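Ticket 849 - Desk reset fails inspection at wall-side position, small meeting room
Site: Menzies House, second floor
Queue: Workplace / Furniture and desk standards
Priority: Low
Status: Open, pending layout change
Reported by: Kirstin Halliday
Components: Trendton desk, Skarinar layout sheet rev 6

Summary

The white desk in the small meeting room does not pass the end-of-day reset check. The check sheet requires the cable tray lid to be clear, the stationery to be grouped at the wall end, and the name-plate holders to be parallel to the long side. The first two requirements conflict when the desk is pushed against the wall. Items placed in the wall corner leave too little room for the sticky-note pads, and the pads end up on the tray.

Environment

Desk: Trendton, white top, 700 mm deep, recessed cable tray with gray lid.
Position: far right corner against the beige wall, wall plate above.
Floor: gray carpet, light gray baseboard.
Contents per layout sheet: pen holder, coaster, sticky-note pads, name-plate holders, small teal case or tape dispenser.

Steps to reproduce

1. Clear the desk completely.
2. Push the desk until the corner touches the wall.
3. Place the pen holder in the wall corner, as drawn on the layout sheet.
4. Place the coaster near the wall, in front of the pen holder.
5. Place the sticky-note pads in the remaining space on the wall side of the tray.

Expected: pads sit flat on the desk surface, tray lid opens freely.
Result: at least one pad overlaps the tray. The lid cannot be lifted without moving the pad first.

Log

08:40 - Checked desk position. Corner is in contact with the wall. Moved the desk out by a hand's width and repeated the placement. The pads clear the tray, but pens roll off the back and drop to the carpet. Moved the desk back.

08:55 - Checked the layout sheet against the desk. The sheet was drawn for the older Cutent desk, length 1,278 mm, which has its tray at the opposite end. The tray position was never updated on the sheet. Rotating the Trendton desk would put the tray in the right place on paper, but the power outlet would then be on the wrong side and the cable does not reach.

09:10 - Tried pads stacked, larger on the bottom. The stack fits on the wall side. Failed for a different reason: the upper pad slides when a sheet is pulled off, and after several sheets it was back on the tray lid. Adhesive dots are not permitted on these tops.

09:20 - Tried pads on the left side with the name-plate holders. Space is adequate. The check sheet marks this as a fault because stationery and name plates are listed as separate zones. Technically a paperwork fault only.

09:35 - Swapped the coaster and the pen holder. No improvement. The coaster takes more room in the corner than the pen holder does, and a mug on it would sit directly below the wall plate. Swapped back.

09:50 - Name-plate holders. Not part of the original report, recorded for completeness. The inserts are supposed to be removed at reset and filed with the room booking folder. The holders are triangular and the paper curls if it is left in over a weekend. Inserts still in place count as one fault each on the check sheet. The team names are currently animals, so an insert left behind is easy to trace to a session.

10:05 - Checked floor gap between desk and wall at the near end. The desk stands at an angle to the wall, so the gap widens toward the near corner. Pens that leave the desk on this side come to rest against the baseboard. A straight-edged desk bumper would close the gap at the far end only. Not recommended.

10:20 - Tested with one pad kept at the back of the desk and one near the tray. Best result so far for reach from the seat. The near pad still has to be held to the wall side of the tray by hand and squared up at each reset.

State of the desk attached, two views.
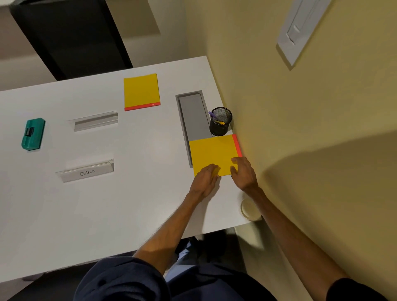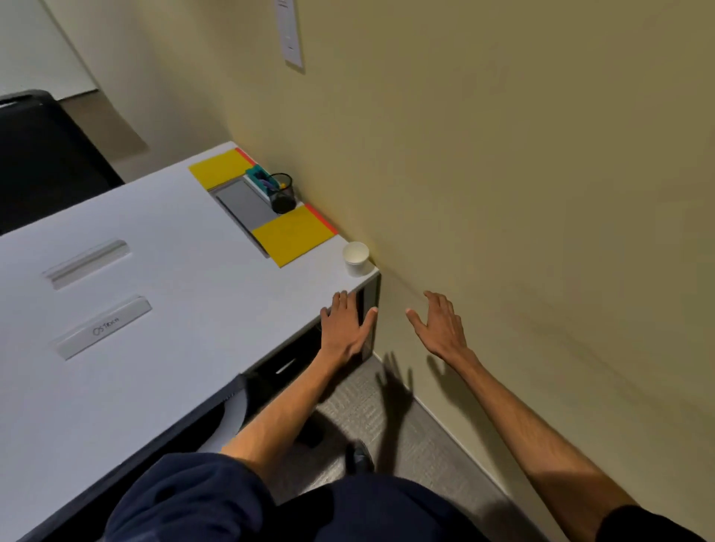 Oluf Zoëga: The Skarinar sheet is the thing to fix. Two other rooms have the same desk and fail on the same line every evening, and people there have started putting the spare pad in a drawer before the check and taking it out again in the morning. I would cut the layout to one pad per desk and mark the tray as a keep-clear strip on the drawing. The second pad can live in the supply cabinet. I would also merge the stationery and name-plate zones on the left - the split made sense on the Cutent desk, where the tray ran between them. Leave the desk against the wall. If it comes out, the chair on the far side has nowhere to go when the door is open. I can redraw the sheet in November with the other floor changes. Until then, please log tray overlap as a note and keep it out of the fault count.

Kirstin Halliday: Agreed on one pad. Check sheet line for tray overlap changed from fault to note for this room. The other two rooms need their own tickets. Leaving this one open until the new drawing is issued.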